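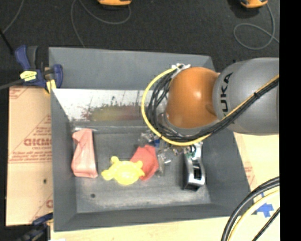 Ticket 1620 - Notell bin picking kit, trial unit
Opened by: Ashraf El Khatib, Bronau
Handled by: Gronton support
Status: open, waiting on customer

Reported fault: pick cycle stops with "grasp timeout" after 8 to 16 picks. The KUKA arm holds position over the bin and does not retry. Started in November after the move to kit software 3. Same fault with cloth and with hard items.

Log

Gronton: Please send the controller log and confirm the retry limit.

El Khatib: Log attached. Retry limit is 20. It never gets past the first retry.

Gronton: Log shows the gripper board dropping off the bus for almost a second before each timeout. Check the cable loop at the wrist. Turn the last axis through its full range by hand jog and watch the link status.

El Khatib: Link drops near the end of travel in one direction only. Reseated the connector, no change. With the axis limited to half range the fault does not appear.

Gronton: Likely a strained conductor. Replacement cable ordered from Ragnarsson. Leave the limit in place until it is fitted - do not raise the timeout value.

20 December 2020, El Khatib: Cable not here yet. Can the trial period be extended to cover the delay?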